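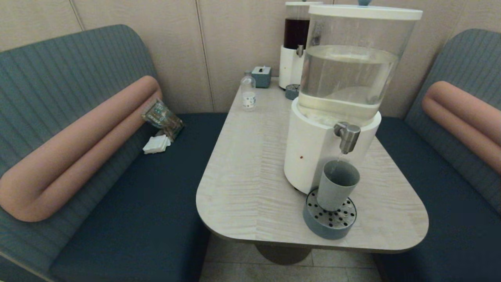
Fig. 1. Booth seating with table and bolster.

Did the new signings help? Squad turnover at Trunside RFC
Sports Studies project report, Kenoscombe College

My question was whether a club that changes a lot of players over the summer does better or worse the season after. Every supporter has an answer to this, usually a loud one, so I thought somebody should check.

I used match programmes and the league website to log 9 seasons at Trunside, a club whose record keeping stops whenever it loses three in a row. For each season I noted the players who had joined, the minutes they played and the final league points. A player counted as "new" until he had passed 300 minutes, a limit I picked before seeing the results and regretted soon after.

I also sent a questionnaire to 100 supporters and got 40 back. Two were filled in by fans of Barkix, Trunside's neighbours, and were left out for reasons of tone.

Results
The busiest summers were followed by slow starts. By January the gap had mostly closed, and final points showed no clear link with the number of signings. Supporters disagreed: most blamed new players for defeats and credited old ones for wins, including one win in which no old ones played.

Limits
One club is a small sample. Injuries were not logged, and the Lacerda Cup matches were missed out completely because I forgot them until the week of the deadline.

Submitted July 13, 2023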